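Ticket 272 – Étiquettes de pesée décalées et tare oubliée après la mise à jour
Statut : résolu
Ouvert par : Irena Zalewska, épicerie Makowska
Suivi par : Maximiliano Carretero, support Ziltura

Irena Zalewska, vendredi, 8 h 40
Bonjour à toute l'équipe, et pardon d'avance, je vais sans doute être un peu longue, mais je préfère tout vous dire d'un coup. Depuis la mise à jour de Ziltura, l'imprimante Batum décale les étiquettes vers le bas : le prix au kilo sort bien, mais le total tombe à cheval sur l'étiquette suivante. J'ai éteint et rallumé, changé le rouleau, nettoyé la tête avec le petit chiffon fourni, et j'ai même rebranché le câble sur l'autre prise au cas où. Rien n'y fait.
Le deuxième souci m'embête davantage. La balance Hedex ne garde plus la tare d'un article à l'autre. Je pèse un panier ajouré, je valide 124 grammes, je passe à la verdure en sachet, je reviens au panier, et la tare est repartie à zéro. Un samedi matin avec la file jusqu'à la porte, vous imaginez !

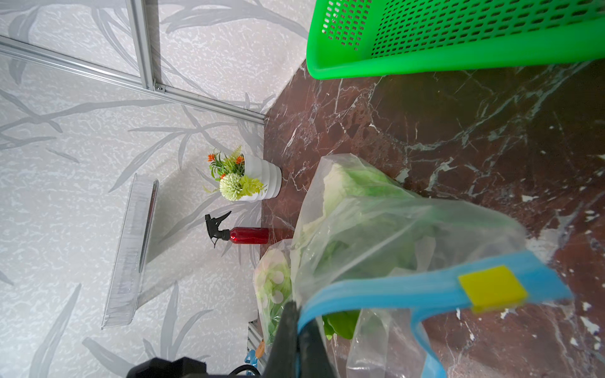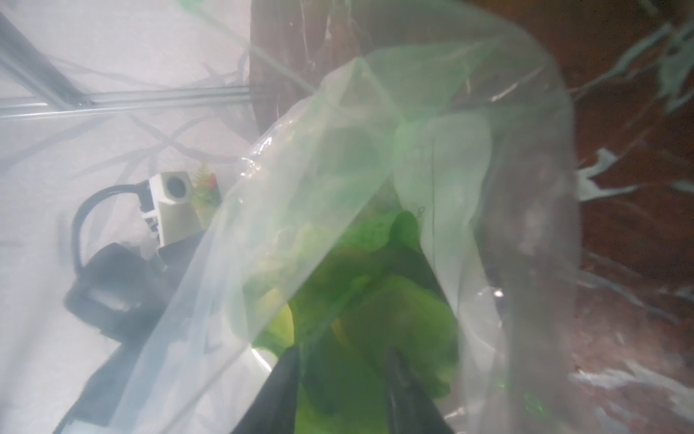 Pour les fruits secs et le fromage, par contre, aucun problème, la tare reste bien en mémoire. Je me demande si ça ne vient pas du rayon « Frais vrac », que j'avais créé moi-même au printemps en suivant votre guide (très clair, d'ailleurs, merci à la personne qui l'a écrit).

Maximiliano Carretero, vendredi, 9 h 15
Bonjour Irena, ne vous excusez surtout pas, un message comme le vôtre nous fait gagner du temps. Pour l'imprimante, pourriez-vous ouvrir Réglages, puis Périphériques, puis Format, et me dire quelle hauteur est indiquée ? Pour la tare, regardez dans la fiche du rayon si la case « Tare par article » est cochée.

Irena Zalewska, vendredi, 9 h 50
Alors, hauteur : 90. Mes étiquettes ont pourtant toujours été en 60, je n'ai rien touché, promis. Et la case est décochée pour « Frais vrac », mais cochée pour les autres rayons – voilà peut-être notre coupable.

Maximiliano Carretero, vendredi, 10 h 05
C'est bien cela. La mise à jour a remis le format par défaut et n'a pas repris l'option pour les rayons créés à la main. Remettez 60, enregistrez, puis maintenez le bouton d'avance papier jusqu'au double bip. Cochez ensuite la case du rayon et fermez complètement la caisse avant de la rouvrir, sinon l'ancien réglage reste chargé.

Irena Zalewska, vendredi, 11 h 30
Tout est rentré dans l'ordre ! J'ai imprimé 20 étiquettes à la suite, elles sont parfaitement droites, et la tare tient d'un article à l'autre. Je laisse quand même un mot près de la caisse pour ma collègue de l'après-midi. Merci pour votre patience, et bonne fin de semaine à vous.

Maximiliano Carretero, vendredi, 11 h 42
Merci à vous, Irena. J'ai transmis le défaut de reprise des rayons aux développeurs et je clos le ticket. Vous pouvez le rouvrir en répondant simplement à ce message.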